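Ticket 3511: Connection drops out, comes back by itself, gets blamed on us
Status: open (reopened twice)
Service: Trullden business fibre, single unit at Trultoden
Equipment: Zerkatetti router supplied with the plan, our own switch, mixed cabling

14 comments | Share (2)

Summary

The internet at the unit drops out for a minute or two, several times a day, then returns without anyone touching anything. Trullden has closed this ticket twice as "resolved, customer side". I don't accept that and I've reopened it with a log. I'm keeping my own copy of everything here because the notes in the Trullden portal have a way of getting shorter each time I look at them.

What I'd like is a cause. I've been offered a lot of fixes so far and not one person has been willing to say what any of them was meant to fix.

First contact

Phoned support in the morning, after the line had gone down twice before 9:30. Was told the line test was clean. I asked when the test was run. It was run while I was on the phone, with the connection up. I pointed out that a line which works will generally test as a line which works. This was noted as "customer advised of test result".

Suggested fix: turn the router off, wait, turn it on again. Did so. The connection dropped again at 11:10.

Suggested fix: factory reset. Did so, under protest, and lost the fixed addresses for the printer and the door controller, which took me the rest of the afternoon to put back. The connection dropped at 4:25 while I was doing it.

Ticket closed that evening. Reason given: "stable following reset".

Second contact

Reopened. A different theory this time: wireless interference. The support script is very fond of microwaves and cordless phones. We have a microwave. It's in the kitchenette at the far end and it wasn't running for any of the drops I wrote down. I also explained that the desk computer is on a cable and goes down at the same moment as the laptops, which ought to rule out wireless altogether. I was asked to change the wireless channel anyway.

Changed the channel. No difference. I'd have been astonished if there was. 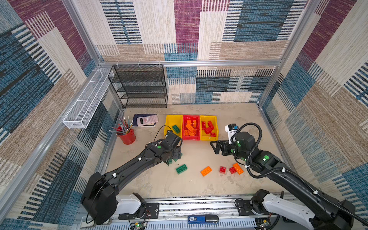

Green brick by the left gripper, bins just behind.

What I got next was a link to a help article on where to put a router. The advice was to keep it off the floor and away from metal. Ours is on a shelf at head height in the hallway cupboard and has been from the start.

The log

After the second closure I stopped relying on memory. I set the desk computer to check three addresses every few seconds and write down each failure: the router itself, the first hop on Trullden's side, and a public address out on the wider internet. Nothing clever. It's the sort of thing I assumed the provider would do.

Results after the first stretch of logging:

- 18 drops recorded.
- The router answered the whole way through every one of them.
- The first Trullden hop stopped answering in every one of them.
- The public address stopped at the same time as the first hop, as you'd expect.

So the cable from the desk to the router is fine, the switch is fine, and the router is awake and talking to us while the connection is down. Whatever is failing is either on the outside port of the router or beyond it. I sent this in with the raw file attached. The reply thanked me for my patience and asked whether I'd tried turning the router off and on.

Things I've ruled out on our side

Switch: bypassed it entirely for a full working day, desk computer straight into the router. Still dropped.

Cable: swapped the lead between the router and the fibre box for a new one, then for a second new one from a different shop in case I'd been sold a dud. Still dropped.

Power: put the router and fibre box on a different circuit with an extension lead run along the hallway. Still dropped. I also plugged a lamp into the same board and watched it through one outage at 2:40. It didn't so much as flicker.

Heat: the Trullden agent was quite keen on heat. I left the cupboard door open and pointed a desk fan at the router. Still dropped, and the cupboard is now very well aired.

Too much traffic: unplugged everything except the logging computer over lunch. One drop at 12:50 with nothing else using the line. I'd like this one read twice by whoever picks up the ticket next, as "heavy usage" was listed as the cause the first time it was closed.

Third contact

Asked for a technician. Was told a visit would be chargeable at $200 if the fault turned out to be ours. I asked who decides whose fault it is. The technician does, and the technician works for Trevaskis, who do the field work for Trullden. I asked whether anyone other than Trullden or its contractor gets a say. There was a pause and then I was asked if there was anything else they could help me with today.

I've agreed to the visit in writing and attached the log to the same message, so it can't be said later that they weren't told.
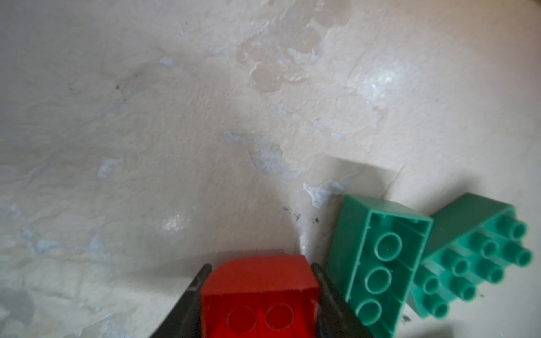

Trevaskis visit

Technician arrived at 10:15. Polite, quick, and clearly hadn't been sent the log. I had a printed copy waiting. To be fair, it was read properly, which makes it the first time anyone on their side has done so.

Light levels were measured at the fibre box and were within range. The connector was cleaned and reseated. I asked if it had been dirty. "A bit." I asked if a bit was enough to cause what's in the log. "Could be." The fibre box was left as it was. The router was replaced with another of the same Zerkatetti model, which doesn't fill me with confidence, but it did let me check one thing: the old one had been running older firmware than the replacement, in spite of the portal telling me it was up to date.

No charge was applied. I've asked for that in writing as well.

Where it stands

Since the visit: no drops on the first afternoon. One the next morning at 8:05, shorter than the others, with the same pattern of router up and first hop gone. Nothing since then, but that's hardly long enough to prove anything, and the connection has had quiet spells before.

I've been asked if I'm happy for the ticket to be closed. I am not. Two changes were made in one visit, so even if the fault has gone we don't know whether it was the connector or the router. If it comes back we'll be starting from the top of the script.

Still waiting on from Trullden:

- the error counters for our port on their equipment, which I've now requested in three separate messages
- whether other units in Trultoden on the same cabinet have reported drops
- an explanation of the line "stable following reset", given the drop at 4:25 that same afternoon
- credit for the month

The logger stays on. Next update when there's either another drop or an answer.

Was this helpful? 6 yes | 1 no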